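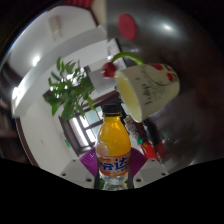 A reader from Zeverville wrote in after the last version of this page to ask whether any of these rules matter if the operator is simply careful. Careful operators are who the rules were written for. The other kind don't read them.

What follows is the Botley house practice for hand-held gripper recording, the version we've used since May.

Before you start

Wipe both pads with a dry cloth. Check every screw on the jaws by hand, then with the driver, which will disagree with your hand. Open and close the gripper fully and listen. A click is a reason to stop.

Choosing the object

Stay under 900 grams. Drinks bottles are fine, and a small Fanta will do nicely, but screw the cap down yourself even if someone swears they already did. Write down the fill level. A half-full bottle and a full one are two objects as far as the log is concerned.

Gripping

1. Bring the jaws in level, one on each side.
2. Close until both pads touch, then stop. Squeezing harder doesn't make it more of a grip – it makes it a leak.
3. On a bottle, aim for bare plastic above the label. Paper slides.
4. Hold for a slow breath before lifting.
5. Set it down before you open. You would think this could go unsaid. See entry 39 in the Gonda log.

Clearances

Keep 280 mm between the object and anything breakable. Mugs count. So do mugs you dislike. Never block a fire extinguisher or a door, however good the light is there.

Stopping

Take a break after 40 grips, or sooner if your wrist complains. The Cordeiro checklist allows over twice that, and its authors are welcome to come and demonstrate.

Log dropped objects the same day, with the pad condition and the object's weight. "Slipped" is not a cause. Neither is "gravity", which we have now received twice.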